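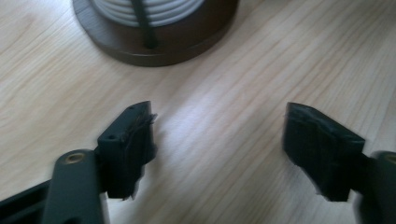
A gripper held open over a wood table. The brown base at the back is the kind of thing it has to work around.

I get asked once a week whether to wait for the robot. Wait before hiring a cleaner, wait before redoing the packing line, wait before buying the dishwasher, even. My answer is no, don't wait, and I'll say why quickly as I have a deadline and a sink full of pans.

Look at the pads first. Everyone looks at the arm, or the price, or the video with the music on it. I look at the pads. The rubbery strip on the left one is frayed, peeling off, threads hanging out the side. The other one has worn edges too. That's the bit that touches your stuff. A human fingertip grows back. A pad gets swapped by a person with a screwdriver, and that person is on somebody's payroll, and I have yet to see a sales sheet with a line for that.

Second thing. Tables. Easy table, you'd think — pale wood, lots of bare space. But a shine on wood moves when you move. Your eyes throw it out without asking. Software has to be taught to throw it out, and then taught again when the table is glass, or has a cloth on it, or jam.

And then the clutter. Go wipe down a side table in your own house. Lamp, remote, the candle your sister gave you, a cord going somewhere. You lift, wipe under, put back. Slide the lamp a little because it's heavy. Pinch the cord out of the way with your pinky. You did maybe six different grips and couldn't name one of them. Two fingers that open and close can do a lot of this, I really believe that, but each piece is its own problem and nobody's house has the same pieces.

I spent part of September at a firm called Dreludine, who pack small housewares, bowls and lamp bases and so on. They had a machine from Vumidden on trial. It did 600 picks in a shift. Good number! The woman next to it did 2,000, and she also re-taped a box, answered a question from the loading dock and noticed a chipped bowl. The machine packed the chipped bowl. Nicely, I should say. Very even pressure.

Was it useless? No. The shift lead wanted to keep it. It didn't mind the boring end of the line, where it's the same item over and over in the same tray, and thats where I'd put one too. The trouble started whenever the item changed. 3 stops in the hour I stood there, and each time someone walked over and sorted it out. If you count her walking as free, the machine looks great. It's not free.

Homes are worse. A shop floor will at least bend a bit for the machine. You can paint a line, fix the lighting, put the trays in the same spot. Try that with a family. The home project I've followed longest is Dinel, and to be fair to them they've stopped saying "any chore" and now say laundry sorting and clearing a table. Smaller promise. I like it a lot better. Their table clearing took 3 tries on a cereal bowl when I saw it, and the spoon stayed where it was.

People write in to tell me I'm a pessimist. I'm not, I think the hands are coming along faster then I expected, and a lot of the good work is in dull places. Better rubber. Better sense of when something is slipping. Fingers you can change without tools. None of that makes a fun video. The guys at Fu make nothing but replacement pads, and I'd sooner read their returns log than another demo reel.

What bugs me is the yes or no of it. "Can robots do chores yet." Which chore, whose house, and who comes when it's stuck? A machine that folds towels all day in a hotel basement, fine, maybe soon. A machine that tidies a teenager's bedroom, I'm not holding my breath. Both get called household robots and both get the same headline.

So if you run a small shop — rent one, put it on your dullest job, and write down every single time a person has to touch it. Do that for a full month before you sign anything. Ask what pads cost and how long a set lasts, and get it in writing.

If you're asking about your kitchen, buy the dishwasher.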